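Okay, picking up from where we stopped, page 5 of your packet. I asked you whether a machine can fold your laundry yet, and most of you said sure, you'd seen a clip of it! So have I. My answer is still "sort of" – and a shirt is a great way to see why.

A plate keeps its shape when you grab it. A shirt doesn't. Every pinch makes a new shape, and the machine has to work out all over again where the hem went.
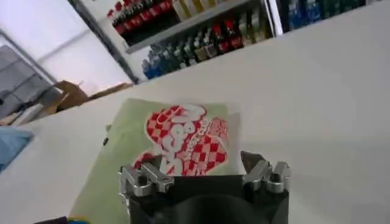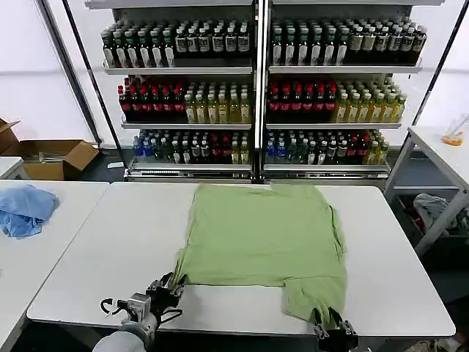 Green cloth on a white table, grippers close by or holding on.

Course Notes, Vol. 19, No. 5

Look at the second one and find the collar. The neckline is folded under, so what would you tell the robot to grab next? I'd go for smoothing first, but Pieter Segers (he teaches the other section) would start the fold and fix it later. We argue about this a lot.

For next time, pick one chore you did this week and write down every spot where you had to feel the cloth with your fingers. Bring it on paper, please – Room 31.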